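Civholm Members Forum
Accounts and Payments > Change to cut-off time for outgoing transfers

Posted by: Moderator_Accounts
2022-06-07

Members are advised that the cut-off for same-day outgoing transfers has moved from 18:00 to 16:30 with effect from the start of this month. Transfers submitted after the new cut-off will be dated the following business day. The change applies to personal and small business accounts alike. Standing orders are not affected.

Notice of the change was placed in the secure message area in May. Members who did not receive it are asked to state this in the thread, giving the account type only. Please do not post account numbers.

Reply from: ledger_and_line

I wish to record that no such message reached my secure inbox. I hold a small business account and submit payroll for 18 employees. The file went in at 17:10, as it has every month for several years, and was dated the next day. Two members of staff had rent leaving their own accounts that same evening. I would ask that Civholm confirm in writing whether any overdraft charges arising from this will be refunded.

Reply from: northquay54

The message was sent. Mine is dated in the second week of May and carries the title "Updates to your service terms." I accept that the title gives little indication of its contents. The cut-off appears in paragraph 28 of the attached document.

Reply from: ledger_and_line

Thank you. I have now located it under that title. I would respectfully submit that a change of this kind should not be placed in paragraph 28 of anything.

Reply from: Treasury_Desk_Ret

I do not share the view that the notice was inadequate. The terms require written notice and written notice was given. Business account holders in particular are expected to read service documents. Other institutions have moved their cut-offs earlier as well. Bullovier did so last year and, to my knowledge, gave its customers less warning.

Reply from: mapleside

With respect to the previous poster, the length of notice is one question and the clarity of notice is another. The terms also say that changes "likely to affect the timing of payments" will be brought to the member's attention separately. A document attached to a message with a general title does not, in my reading, meet that wording. 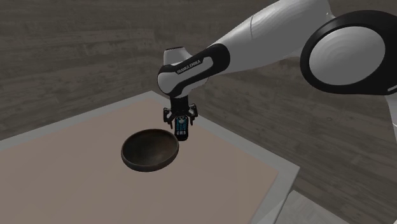
The reason for the earlier cut-off has also not been given. The service document refers only to "automated processing improvements," and members may fairly ask why an automated process needs 90 minutes more than the previous one did. If the phrase calls to mind a white and black robotic arm bent over a table, pointing straight down at the work, then the member is likely to expect faster handling and a later cut-off. What has been delivered is an earlier one. I would welcome a plain statement from Civholm on this point.

Reply from: Treasury_Desk_Ret

The likely explanation is fraud screening. Outgoing files are now held for checks before release, and those checks must finish before the clearing window closes. I consider that a reasonable exchange for 90 minutes.

Reply from: mapleside

It may well be reasonable. My request is that Civholm say so, if it is the case.

Reply from: Moderator_Accounts

The questions above have been passed to the payments team. The following can be confirmed at this stage.

Transfers between two Civholm accounts remain immediate at all hours and are not subject to the cut-off.

Members using the Zedo payroll connection should note that the submission screen continued to display 18:00 after the change. This has been reported and a correction is in progress.

Requests for refund of charges should be made by secure message under the heading "Transfer timing." Each will be considered individually.

Reply from: ledger_and_line

I use the Zedo connection. The screen displayed 18:00 when I submitted the file, and I retain a copy of the confirmation page. I will send it under the heading given.

Reply from: Treasury_Desk_Ret

In that event I withdraw my remark as it applies to this member. The time displayed at submission ought to be honored. I maintain my position on the notice itself.

Reply from: arellano_st_branch

A related question — does the 16:30 cut-off also apply to transfers made in person at the counter? The Arellano Street branch closes at 17:00, and the sign beside the door still gives the former time.

Reply from: Moderator_Accounts

It does apply to counter transfers. The branch will be asked to replace the sign. This thread will remain open until the payments team has replied.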